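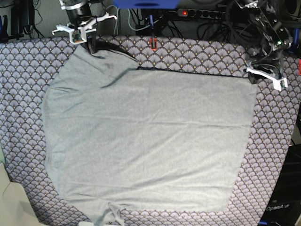

Slide 1. Grey T-shirt on the table, one gripper on each side at the back.

Leave this slide up while people find their seats. Start when the room is quiet.

Good afternoon. My question for today is simple. Can a machine do the small chores yet, at home and on the shop floor? I will speak mostly about folding, as I know this work best.

Look at the shirt, please. It is nearly flat, but the upper left part is bunched up and has a dark crease. At the bottom a small piece of cloth is twisted. For you and me this is one second of work. We pull it with two fingers and we do not think. For two arms it is a real problem, and the colour is the same everywhere, so the creases are difficult to find. (Pause. Let them look.)

Slide 2. Numbers from our own trial.

In August we made 202 attempts with shirts at the Brorton workshop. We accepted 80 of them as folded well enough to put on a shelf. Say this number slowly. Somebody will ask what "well enough" means. Answer: the sleeves are inside, and the pile does not fall over.

The laundry at Buschmann folds 2,000 pieces in one shift, by hand and with one old folding machine. The old machine is very fast, but a person must feed each piece to it straight. So the difficult part is still done by a person.

Slide 3. What works already.

Wiping a flat table. Moving boxes of one size. At Curex they sort empty bottles into crates, and the staff told me they would not like to go back. I believe them, I was there for two mornings.

Slide 4. What does not work yet.

Socks. Fitted sheets. Anything inside out. Also cleaning up after a mistake: when a corner slips, our program often continues as if it still holds the corner. (If time is short, skip the sheets and go to slide 5.)

Slide 5. Should you buy one?

For a home, my answer is no, not this year. For a shop with one product and a good table, maybe. Ask Bokeck or any other seller to run your own items for one full hour, with your lighting, and count how many times a person must help.

Leave 5 minutes for questions. Repeat each question into the microphone, the back rows cannot hear it. Go back to slide 1 while they ask.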